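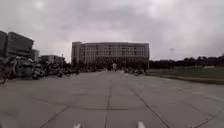

The plaza at Stinov from Bach's height, with the long building straight ahead and scooters parked on the left.

The robot on the morning round

I have worked outdoor maintenance at the Stinov site for Zatska long enough to have worn out several pairs of boots on that plaza. The morning round used to be mine. I walked the paving, looked at the joints and the curbs, wrote down anything that had lifted or cracked, and moved whatever had been left in the way. It came to 3,000 steps on a normal day.

Since February the round belongs to a robot from Dendora that we call Bach. The name was on the paperwork and it stuck. It drives the plaza, takes pictures, and sends them to a screen in our office. I sit at the screen and decide what needs a person.

I was against it at first. Zatska told us that no jobs would go, and I have heard that before. So far they have kept to it. The same people are on the crew and the same hours are on the sheet, but the hours have different things in them.

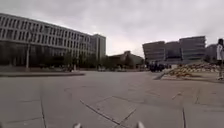 What changed for me

The round now takes me 2 hours at a desk, mostly looking at concrete. A shift can bring in 1,000 pictures. The software picks out 100 or so that it has doubts about, and I go through those one by one. Most are nothing. It is suspicious of stains, and it can't tell an old crack from a new one unless I mark the old one, so I have spent a lot of time marking old ones.

My knees are better. My eyes are worse by noon. I also know less about the rest of the site than I used to. When I walked, people stopped me to say a door was sticking or a light was out, and half my useful work came from that. People don't stop Bach. They step around it and keep going, and the sticking door waits until somebody gets annoyed enough to send an email. I brought this up with my supervisor, and we agreed that one of us would still walk the plaza in the afternoon, with no list, just
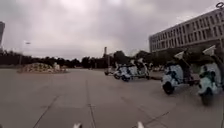

to be seen and asked. That was the best thing to come out of the first month, and Dendora had no part in it. It isn't in the contract. It goes on the sheet as "general duties."

The new people on the crew learn the job from the screen, and this worries me more than the robot does. I learned paving by standing on it. A loose slab has a sound and a bit of give under your heel. On the screen it looks like all the others. I take the new ones outside and have them walk a stretch before they start marking pictures. It costs us a morning each time, and Zatska has not complained yet. 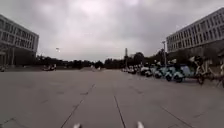
Parking was the other argument. The route was drawn up at a desk, and it had Bach going closer to the parked scooters than any of us liked. I asked for a line farther out. With the scooters and the bicycles standing on the right side, I want open concrete between them and the robot, and the easiest thing to check against is the joint in the paving. When it runs straight ahead between those two white tips at the bottom of the picture, I know where Bach is without opening the map. I showed that to the rest of the crew and they use it too.

Dendora wants to add a second round in the evening. I said I would want to know who looks at the pictures, and at what hour, before I had an opinion on it. They are going to get back to us. In the meantime I have a curb to fix by the lawn, and I'm doing that one on foot.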